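Acta de la reunión del grupo de plegado y embalaje
Tienda Drendness, almacén
Fecha: 2025-12-10
Asistentes: Stavros Katsaros (preside), Dennis Nuttall (toma el acta), dos personas de turno de tarde

1. Acta anterior
Se aprueba. Katsaros pide que conste que el punto de las cajas Wernar sigue abierto desde marzo.

2. Método de plegado de prendas a rayas
Nuttall presenta la propuesta de Tetico: extender la prenda a lo largo, cruzar una manga sobre el cuerpo, después la otra, y doblar en tres. Según el proveedor, con este orden se pliega una prenda en 17 segundos. Katsaros pregunta quién lo ha cronometrado y con qué tela. No hay respuesta. Se recuerda que el método anterior también prometía mucho y que en la última revisión hubo que repetir 9 prendas de 100. 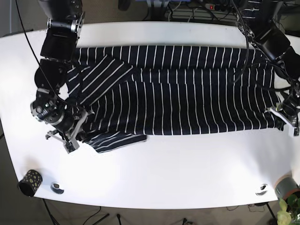
Punto 2. Prenda azul marino de rayas blancas sobre la mesa, con una manga cruzada en diagonal.

Katsaros observa que en las rayas se nota cualquier desviación y que una manga en diagonal deja más grosor de un lado. Nuttall opina que el doblez final lo compensa. Katsaros no lo ve claro y quiere comprobarlo con prendas apiladas, no con una sola. Se acuerda probar con ocho y no cambiar la hoja de instrucciones hasta entonces.

3. Mesas
El turno de tarde prefiere las blancas: la ropa oscura se distingue mejor. Se objeta que con camisas claras pasará lo contrario. Queda pendiente.

4. Bolsas Politis
La muestra nueva es más estrecha. Katsaros duda de que quepa una prenda de manga larga sin arrugarse. Nuttall pedirá otra medida antes de firmar nada.

5. Ruegos y preguntas
Se pregunta si habrá formación. Katsaros responde que primero hay que saber qué se va a enseñar.

Se levanta la sesión.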